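Paint looks like two different colors in the same room

Posted in Walls & Paint by leonor_baptista

Okay, I need some outside eyes because my husband is tired of hearing about this. We painted the back den in September with a color called Tosico Olive, two coats, same gallon for all of it. One wall came out brownish and muddy, and the one that meets it in the corner looks plain gray. I have stood in there at breakfast and again at 9 at night and they never match! The den only gets light from the doorway to the next room, which is much sunnier. I did use a leftover roller on the brown wall (a Barros one, kind of fuzzy) and a new one on the other, if that matters.

I have 312 other things to do before my in-laws come and I would love for this not to be one of them. Do I repaint, or do I change the bulb and stop looking?
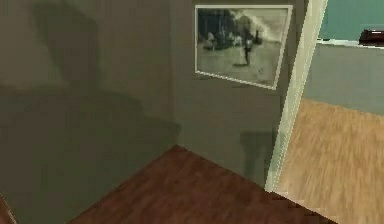
Can one gallon of paint really dry to two different colors on walls that touch?

The paint itself dries the same, but a muted olive shifts a lot depending on how light hits it, so two walls at an angle to each other can easily read as brown and gray.

Eliécer Correa
I painted houses for years and got this call all the time, nearly always with olives, taupes and those greeny grays. Before you buy anything, paint two big pieces of poster board from what's left in the can and let them dry overnight. Tape one on each wall, then swap them. If the board looks brown on the brown wall and gray on the gray wall, it's your light. If a board stands out from the wall behind it, then something went on differently, and your fuzzy roller is a decent suspect (a longer nap leaves more texture, and texture makes its own little shadows).

For the bulb, try one around 3500K and see how it looks after dark. Leave it in for a few evenings, you get used to a new bulb slower than you'd think.

porchlight_dee
had the same thing in my hallway w/ a Praseck color. I just hung a big bookcase on the bad wall lol. 5 stars would do again

Ivitz_mom
Did you stir it? Mine had all the brown sitting at the bottom of the can.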